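Home | Guides | Downloads | Forum | Contact
Search guides...

Maes Desktop Build Guide -- Section 4: Fitting the Processor

Before you start
Switch off at the wall, cable out. Hold the power button five seconds. Touch bare metal on the case. No socks on carpet, please.

1. Lay the tower on its side, open side up. Screws in a cup.
2. Find the socket lever. Push down, out, then lift it all the way.
3. Raise the metal bracket. Leave the plastic cap alone for now if yours has one.

CAUTION -- do not touch the pins in the socket. Bent pins are not covered under the waranty.

4. Hold the chip by its edges. Match the gold triangle to the corner mark on the board.

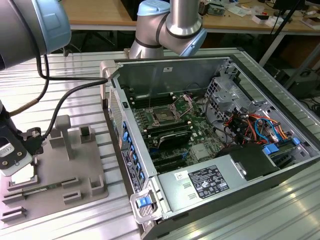 5. Lower it straight down. No pushing, no sliding. If it rocks, lift out and check the triangle agian.
6. Close bracket, lever down. Takes some force, normal.
7. Paste -- one pea-sized blob in the middle. Cooler on, screws in a cross pattern, a few turns each.
8. Plug in the fan. Header is marked CPU_FAN.

Note: first boot can take 62 seconds with a blank screen. Wait. Over 84 degrees at idle, shut down and refit the cooler.

Next: Section 5, Memory

Shares 84 | Comments 2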